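How Colors Are Made: An Explainer for Young Artists
Osaren Children's Art Center - Learning Pages, Ages 8 to 11

Every tube of paint holds a color, and every color had to come from somewhere. This page explains what paint is made of, where colors were found in the past, and how artists mix new ones today. Words in capital letters are listed again at the end.

What is paint?

Paint has two main parts. The first is the PIGMENT, a very fine powder that gives the paint its color. The second is the BINDER, a sticky liquid that holds the powder together and helps it stay on the paper, canvas or wall.

Different binders make different kinds of paint. Watercolor uses a gum that comes from trees. Oil paint uses an oil pressed from seeds, such as linseed oil. Acrylic paint uses a kind of plastic mixed with water. In a paint called tempera, artists of long ago used the yolk of an egg. The same red powder can go into any of these, and the red will look a little different each time.

Where did the first colors come from?

The oldest pigments came out of the ground. Certain kinds of earth contain iron, and iron can turn soil yellow, orange, red or brown. These earth colors are called OCHERS. People dug them up, crushed them between stones and mixed them with water or fat. Black was made from burned wood or bones. White came from chalk.

Blue was harder to find. One famous blue was made from a stone named lapis lazuli, which was mined in the mountains of what is now Afghanistan. The stone had to be carried a very long way to reach painters in Europe, and it cost a great deal of money. Painters often saved it for the most important part of a picture.

Some colors came from living things. A deep red called carmine is made from tiny insects that live on cactus plants. A blue called indigo comes from the leaves of a plant. Many pigments used today are made in laboratories and factories.

Color on pots and bowls

Paint from a tube would burn away in the great heat of a potter's oven, which is called a KILN. Potters use GLAZE instead. Glaze is a mixture of ground minerals and water. In the kiln it melts and then cools into a thin layer of glass. Iron in a glaze or under it can give brown, red-brown or even green, depending on the fire. 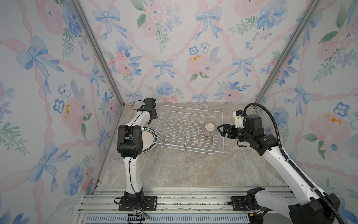 A small ceramic bowl with reddish-brown stripes outside and a pale cream glaze inside.

Glaze can be surprising. A glaze that looks dull pink in the bucket may come out of the kiln bright blue. For this reason potters make small test pieces, called tiles, before they glaze a finished pot. The Center's pottery teacher, Radek Hrubý, keeps 451 test tiles on the wall of the Cuautle Room, and each one has its recipe written on the back. Visitors are welcome to look at them but are asked not to take them down.

Mixing your own colors

With red, yellow and blue paint, you can mix many other colors. Yellow and blue make green. Red and yellow make orange. Red and blue make purple, although some reds and blues make a purple that is rather brown.

When you mix, begin with the lighter color and add the darker one a little at a time. A very small amount of blue will change a large amount of yellow. To make a color lighter, add white - this is called a TINT. To make it darker, add a touch of black - this is called a SHADE. With watercolor, you may use more water in place of white and let the paper show through.

Try this: the color ladder

You will need yellow paint, blue paint, a brush, a jar of water, a plate and a sheet of thick paper.

Paint a square of plain yellow at the bottom of the paper.
Put some yellow on the plate and add one tiny dot of blue. Mix well.
Paint a second square above the first.
Add another dot of blue, mix, and paint the next square.
Continue until you reach the top of the paper.

Pupils in the Wellent class made a ladder of 39 greens last November. It hangs beside the main stairs.

Taking care with pigments

Some pigments used in the past were poisonous, including a bright green that contained arsenic. Use only paints that are made for children. Do not put brushes in your mouth, and wash your hands when you finish.

Words to know

Pigment: the colored powder in paint.
Binder: the liquid that holds pigment together.
Ocher: a natural earth color containing iron.
Kiln: a very hot oven for baking clay.
Glaze: a glassy coating on pottery.
Tint: a color with white added.
Shade: a color with black added.

Page last reviewed 29 June 2019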